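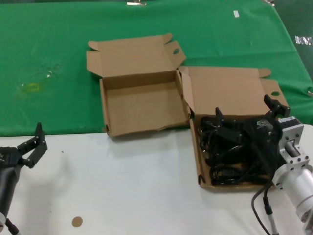

Yurani Puma wants to know why I bother boxing up old cords when a drawer would do, and she has asked me more than once!

Well, I had a drawer for 20 years, and every April I'd go hunting in it for one charger and come up with a fistful of knots. So this spring it's cardboard for me – plain brown boxes with fold-back lids, side by side on the table. The black cables and their power adapter have the right-hand box, and the left one is still waiting its turn. Untangling comes later, with coffee and maybe some help from Jhonatan.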